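동네 공구 대여소가 7월까지 문을 엽니다

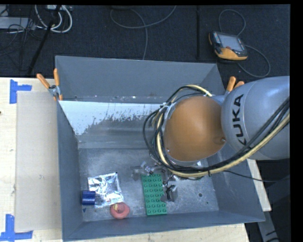 안쪽이 군데군데 벗겨진 회색 금속 통.

2020년 3월 7일

반가운 소식부터 전할게요. 지난달에 문을 닫는다는 말이 돌았던 강변길 공구 대여소가 일단 7월까지는 계속 운영하기로 했습니다! 저도 작년에 전동 드릴이랑 긴 사다리를 여기서 빌려 썼던 사람이라(사다리는 반납이 하루 늦었어요, 죄송합니다) 소식 듣고 꽤 들떠서 바로 다녀왔습니다.

사정은 이렇습니다. 원래 건물 임대 계약이 이달 말에 끝날 예정이었고, 새 임차인으로 인테리어 업체 프뤼보가 들어온다는 얘기까지 나왔었죠. 그런데 프뤼보가 입주를 여름 이후로 미루면서 건물주 오데트 위에 씨가 대여소 쪽에 먼저 연락을 했다고 해요. 월세는 그대로, 보증금도 그대로. 위에 씨한테 전화로 여쭤 봤더니 "어차피 비워 둘 바에야 쓰던 사람이 쓰는 게 낫죠" 하고 짧게 답하시더라고요.

대여소를 맡고 있는 이네커 세허르스 씨는 목소리부터 밝았습니다. 지금 등록된 회원이 851명인데, 폐점 소문이 난 뒤로 빌려 간 물건을 한꺼번에 돌려주러 오는 분들이 많아서 한동안 통로를 지나다니기도 힘들었대요. 제가 갔을 때도 입구 쪽에 예초기가 줄줄이 서 있었고, 타일 절단기는 아직 이름표도 못 붙인 채 바닥에 놓여 있었습니다. 세허르스 씨 말로는 정리가 끝나는 대로 대여를 정상으로 돌린다고 하니 급하지 않은 분들은 며칠만 참아 주세요.

바뀌는 점도 조금 있습니다. 대여 기간은 그동안 물건마다 제각각이었는데 이제 전부 7일로 통일됩니다. 한 사람이 한 번에 빌릴 수 있는 물건은 세 개까지고요. 고압 세척기처럼 찾는 사람이 많은 건 연장이 안 됩니다. 연체료는 예전하고 같아요. 저는 사실 7일이 좀 짧지 않나 싶은데(욕실 실리콘 한 번 다시 쏘는 데도 저는 주말을 두 번 씁니다), 같이 줄 서 있던 요하네스 모쿠나 씨는 오히려 잘됐다고 하셨어요. 샌딩기를 빌리려고 네 번이나 헛걸음을 하셨다네요. 그 말을 들으니 할 말이 없더라고요.

예약은 전화나 방문으로만 받습니다. 온라인 예약 화면은 작년 가을부터 고장 난 상태고, 고칠 계획은 아직 없다고 합니다. 이건 좀 아쉬워요. 대신 칼갈이와 톱날 갈기는 계속합니다. 베로니카 비에초레크 씨가 예전처럼 오전에만 나와 계시니까 무뎌진 부엌칼 있는 분들은 신문지에 잘 싸서 들고 가세요. 가위도 받아 주시는데 물결 모양 날은 안 된답니다.

7월 이후에 어디로 옮기는지는 아직 정해진 게 없어요. 옛 우체국 뒤편 창고 이야기가 나오긴 했는데 세허르스 씨는 "가서 한번 보기만 했다"면서 말을 아끼셨습니다. 혹시 트럭이 들어갈 수 있는 빈 공간을 아시는 분은 대여소로 직접 알려 주시면 됩니다. 새로 들은 얘기가 있으면 저도 바로 올릴게요.

글 뤼디빈 플뢰리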